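Zevasitz Ruled Surface Kit
Section 7: Stringing your first saddle

Okay, you've got the baseboard flat and the four posts sorted into two short and two tall. If you haven't, go back to Section 6 and come find me when you're done. This is the fun part! We're going to make a hyperbolic paraboloid (a saddle, a hypar, whatever your studio calls it) out of nothing but straight lines, and the first time I strung one I left it on the kitchen table for a month and moved my breakfast somewhere else.

The surface is curved wherever you look, but through every point on it you can lay two perfectly straight lines. That's why builders of thin concrete roofs liked it so much: you can make the formwork for a curved shell out of straight boards. Your thread is standing in for the boards.

What you need on the table

Four edge rods, 273 mm long, marked A, B, C and D
Two short posts and two tall posts
Four Wróbel corner clips
One spool of gray Irkari thread and one of red
The blunt needle, small scissors, masking tape

Putting up the edges

1. Push the short posts into the sockets marked with a circle. They sit on opposite corners of the board. The tall ones go in the squares.

2. Snap a Wróbel clip onto the top of each post with its open side facing in. They're stiff when new, so lean on them with your thumb until they click.

3. Set the rods into the clips in order, going clockwise: A, B, C, D. Every rod should run from a short post up to a tall one, or down from a tall one to a short one. If a rod is level, two posts are in the wrong sockets.

4. Look down from straight above. You should see a square. From the side you'll see a zigzag, up, down, up, down.

Caution: don't glue anything yet. I know the glue is right there in the box. Leave it.

Numbering the holes

Each rod has 13 holes. Nearly everybody who writes to me with a strange twisted mess has numbered one rod backward, so please do this bit slowly, with a pencil.

5. On rods A and C, call the hole closest to rod D number 1. Count along to 13 on both.

6. On rods B and D, call the hole closest to rod A number 1. Count along to 13 on both.

7. Put a dot of masking tape by hole 7 on all four rods. That's your middle, and you'll use it to check yourself later.

Stringing the gray lines

8. Thread the needle with gray and tie a fat knot in the tail. Come up through hole 1 on A from the underside and go straight over to hole 1 on C.

9. Go down through hole 1 on C, along the underside of the rod, and up through hole 2. Back over to hole 2 on A. Keep going like this, number to matching number, until you run out of holes.

10. Tape the end down for now. Don't tie it.

Note: pull each line just until the sag goes out of it – no more. If you haul on the thread the rods bow inward, and then the first lines you strung go slack and you chase the tension back and forth all evening. A light pluck should give you a dull little note.

Stringing the red lines

11. Same thing again with red, from B to D. Start at hole 1 on each and work to hole 13.

12. Let the red lie on top of the gray. Some people weave it over and under. It looks lovely and it takes forever, and it pushes the lines a hair out of true, so I'd save it for your second model.

Checking it

13. Find the two threads that run between the taped holes. They should cross and just touch, right in the middle of the saddle. If there's a gap between them, one of your posts isn't all the way down in its socket.

14. Hold a ruler against the crossing point and measure down to the board. You want the halfway height between a short clip and a tall clip.

15. Now get your eye down at table level and look across from one tall corner to the other. You'll see the surface dip. Turn the board a quarter turn and it humps up. Same surface, opposite curves. (I still do this every single time.)

When you're happy, swap the tape for knots, put a tiny dab of Cernent on each one and leave it alone for 8 hours. Then trim. 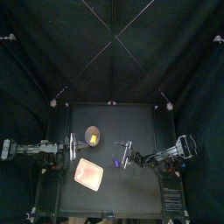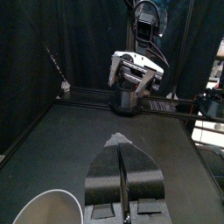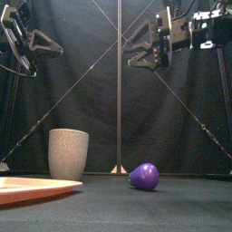 Tadeusz Kubiak

If something went wrong

One corner keeps popping out of its clip. The thread is too tight on the two rods that meet there. Peel the tape, ease a little slack through from the far end and tape it again.

The lines fan out and cross each other in the wrong places. A rod is numbered backward. You'll have to pull that whole color out, sorry. The other color can stay if both of its rods are right.

The surface looks flat. Check the posts. Four posts of the same height give you a very nice square drum and no saddle at all.

Section 8 uses the same rods for a pair of saddles sharing an edge, so keep your pencil marks.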